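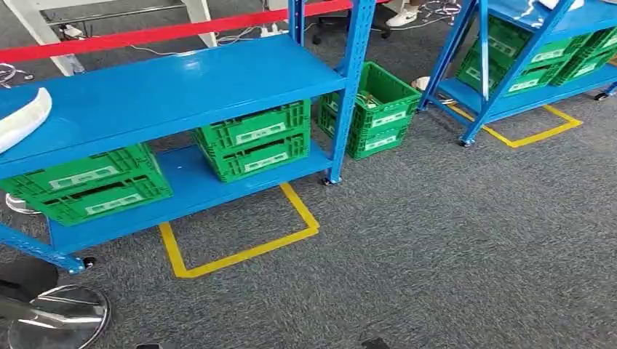

Before you price a robot for a small workshop or stockroom, price everything it has to work with. The arm or the cart is one line on the quote. Shelves, bins, floor marking, power and the hours spent moving furniture are the other lines, and they are the ones people leave out. The least costly fix on the list is tape. With shelving on casters, put a yellow outline on the floor for each unit, so that anyone who rolls one away knows where it goes back. A machine that has learned where a shelf stands will reach for that spot whether the shelf is there or not.

Pick one bin and stick with it

Buy all your crates in one size and one color, with a flat label panel on the front. Mixed bins mean mixed grips, and every extra grip is setup time you will pay for. We replaced a wall of odd boxes before the trial at Skirkdale and it cost less than one day of the installer's time. Check the following before ordering:

Outside width at the rim, measured on several crates from the same batch
Whether they stack without rocking when half full
Whether the label panel takes a printed sticker and lets go of it later
Weight when full, compared with the payload on the spec sheet (payload includes the gripper)

Casters or fixed feet

Casters are handy while you are still working out the layout. Get locking ones. Once the layout has held for a month, consider swapping to leveling feet on the units the robot uses and keeping wheels on the rest. Wheels on carpet settle over time, and the shelf height changes by a little. Taner Ersoy at Skomau measures his with a steel rule every Monday and writes the figure on the post.

Set the budget in this order

1. Shelving and crates. For a room with two or three racks we allow $1,000.
2. Site work: outlets, cable covers, tape, a barrier if people walk through. Allow roughly $3,000, more if an electrician has to run a new circuit.
3. Setup and training hours. Ask for this as a separate figure. If the seller folds it into the price of the machine, ask again.
4. The machine, bought or rented.
5. Spares. Gripper pads, a second battery, a second charger.

If the first three lines use up more than a third of what you have, rent for the first season.

Renting first

A three-month rental gets you through most of the surprises. Start it in a normal month. We started ours in December, when the shelves were overfull and half the staff was off, and learned very little from it. Wenjie Xia, who did our numbers, now wants 58 full working days in any trial before she will look at a purchase.

Cables

Get power strips and loose cable off the floor before delivery day. Run them along the wall or under a proper cover. A wheeled base can climb a thin cord and stop on it, and a service visit costs more than the cover does. Measure the aisle with the cover in place, and with a chair pulled out if there are desks nearby.

Keep the tape roll. You will move at least one shelf in the first week, and old tape should come up the same day the new tape goes down.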